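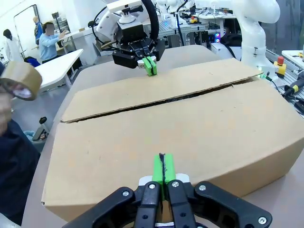
Chapter 9
Gathering Demonstrations

9.1 Why the examples come first

A learning system can only copy what it has been shown. Before any training starts, someone has to produce the examples, and the way they are produced sets a limit on everything that follows. This chapter deals with that work: choosing a task, running sessions, and deciding which recordings to keep.

Our main case is box closing, taken from the packing study run by Marietjie Gumede and Peter Procházka at Brusstead. Two arms hold down the flaps of a cardboard box while a person brings the tape. The job sounds simple. Cardboard bends, though, and the flaps rarely meet in a straight line. With both grippers pressing, a narrow gap can still show along the seam. A demonstration has to include such cases, or the system will meet them for the first time in use.

The Brusstead group recorded 238 demonstrations in May and kept all but 62 of them. Most of those rejected had been stopped early or had a fault in one of the camera streams. Section 9.4 explains how the group told a failed attempt, which may be worth keeping, from a spoiled recording.

9.2 What counts as one demonstration

A demonstration is one complete attempt at the task, from an agreed starting state to an agreed end. Both must be written down before the first session. For box closing, the start was an open box on the table with the arms clear of it. The end was the tape pressed flat along the seam and both grippers lifted away.

Each recording holds:

the view from each wrist camera
the joint positions of both arms
the opening of each gripper
the operator's name and the session number

Camera views and joint positions must share one clock. If they drift apart, the system learns to close its fingers too early or too late, and the fault is hard to find afterwards. Zainab Nwankwo's method for checking the clocks is given in Section 9.3.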